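Multska planner notes, thread. Bin-to-bin transfer, KUKA arm, rectangular blocks.

1/ Picks near a wall fail in planning far more often than picks in the middle. Out of 577 requests in the last log, most of the rejected ones were wall cases. The grasp sampler was fine. The collision model was too fat.

2/ We had been modelling the gripper as one convex hull. Easy to check, but it fills in the space between the fingers, so any block close to a sloping side gets thrown out. Doldale now loads one hull per finger.

3/ Cables are still a lump. We use a swept capsule round the wrist, padded by 18 mm. Crude, but the planner stops proposing wrist turns that wind the loop tighter.

4/ Perception: Fawzy fits a cuboid to each colour segment. Where the arm hides one end of a block, the fit comes out short and the centre shifts. We now tag those fits as partial and do not plan on them until the arm has moved out of view.

5/ Shiny surfaces give bad depth. Holes in the cloud are treated as unknown, and unknown counts as occupied below the rim – slow but safe.

6/ Time budget per plan is 900 ms. With the split hulls the median went up by 27 ms. Acceptable.

Gripper low over the red and green blocks, one finger across the block ends: 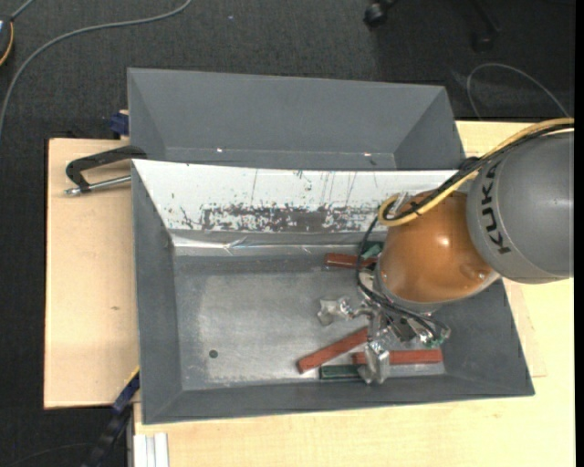 7/ Still open: the bin walls are flat planes in the model, and a panel fixed to a wall is not in it at all. Drernuvstead branch has a mesh import for this. Not merged, the tests time out.

8/ Config for the split hulls is in the Doldale repo under grippers. Old hull stays as the default until April.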